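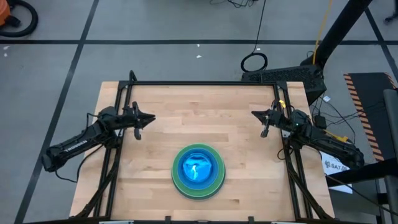
Photo: Mekdes Alemneh / Niredico

Section 4. Setting out and stacking the coloured plates

4.1 Purpose of this section

This section explains how the round plates in the Vorura tableware set are to be laid out on the table, checked and returned to a stack. It applies to all rooms in which the set is used. Staff should read Section 3 (Washing and drying) before handling the plates for the first time.

A stack may be started with as few as two pieces. A blue dish resting centrally on a green plate, with the green rim showing evenly all the way round, is the arrangement to be followed throughout this section.

4.2 Preparing the table

1. Clear the part of the tabletop on which the plates will stand.
2. Wipe the wood along the grain with a soft cloth and allow it to dry. Do not use scouring powder.
3. Run a hand over the joints between the strips. Report any raised edge to Selamawit Gidey before going further.
4. Adjust the lamps if the glare makes it difficult to see marks on the surface.

Note: Strips of darker wood are part of the tabletop and should not be treated as stains. If a mark remains after wiping, enter it in the table record.

Caution: Do not slide plates across the wood. Grit caught under a plate will scratch both the plate and the finish.

4.3 Laying out the plates
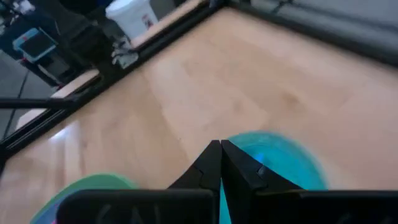
Reading time for this section: 4 minutes

A polished or glossy tabletop shows bright spots under the room lighting, and pale scratches are easily missed there. Look at the surface from two sides before the plates are put down.

1. Carry the plates to the table in one stack, with both hands beneath the lowest plate.
2. Set the stack down flat, well away from the edge.
3. Lift the plates off one at a time by the rim and place each one face up.
4. Keep plates of similar colour apart. The pale green and the bright green are often confused, as are the two pinks.
5. Check each rim for chips. A chipped plate must be withdrawn, wrapped and labelled with its Cekevis stock number.

Plates may stand close together on a small table – a slight overlap at the rim is acceptable for a short time, provided that no plate is left tilting. 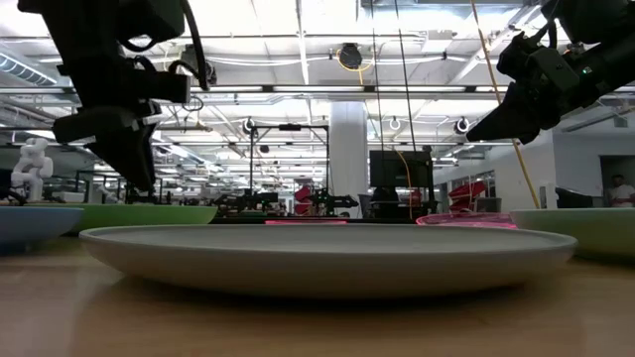
Figure 4.3 Plates in several colours, with the gray-white plate at the centre.

4.4 Returning the plates to the stack

1. Choose the widest plate as the base.
2. Lower each further plate on to the one beneath it and centre it by eye.
3. Crouch to table height and look along the rims. They should lie level.
4. If the stack leans, take it down to the lowest uneven plate and begin again from there.

Caution: Never press down on a leaning stack to straighten it.

Questions about replacement plates should be sent to Mihret Wako, quoting form 31. Storage shelves are covered in Section 5.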